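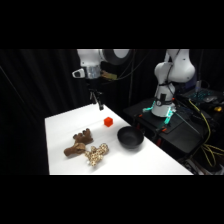 Two-arm tabletop cell, with the gripper open above the white table.

Folurden Tabletop Cell - Setup and Care
November 12, 2022 | By Yanti Hutapea, Planari Equipment Services
Reading time: 2 minutes

The Folurden cell combines two white robot arms with a white work table and dark curtains behind it. One arm carries a two-finger gripper and a small wrist camera. The other stands on a separate black platform.

Before each session, the operator confirms that the platform clamps are tight and that all cables hang clear of both arms. The gripper is opened fully over the table before any object is moved. Small blocks, a bowl and plush toys are suitable test objects.

Wrist fasteners are checked every 6 weeks. The fingertips are replaced after 2000 operating hours - sooner if the pads show wear. The camera lens is cleaned with a dry cloth only, and the wrist position is calibrated again after any work on the flange.

Repairs to the arm joints are carried out by Planari. Requests should be addressed to Kjell Nygård and should quote part number 1168 for the fingertip set. The next scheduled service period is February.

Related items
Akance fingertip set
Åberg platform clamps
Curtain rail for Folurden cells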